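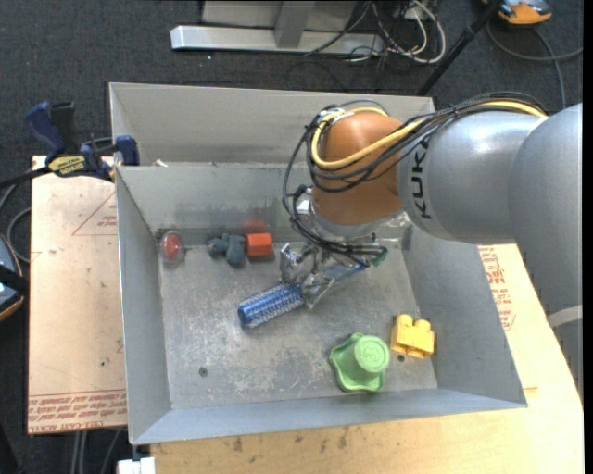 The arm and the blue hairbrush, November club night

Hello from the robot club! We've been on bin picking all term and I'm completely hooked. Laiba Jafri wrote the new grasp planner, and Rami and I have been feeding it the most awkward things we can find (the hairbrush is my favourite, all bristles at one end and slippery handle at the other). Clear plastic still gives the vision code a headache, so Walid is having a go at that next.

We've logged 964 tries so far, and there are four places left in the picking group. Come along at 4, no coding needed! Just tell Dalal Najjar first so she can add you to the list.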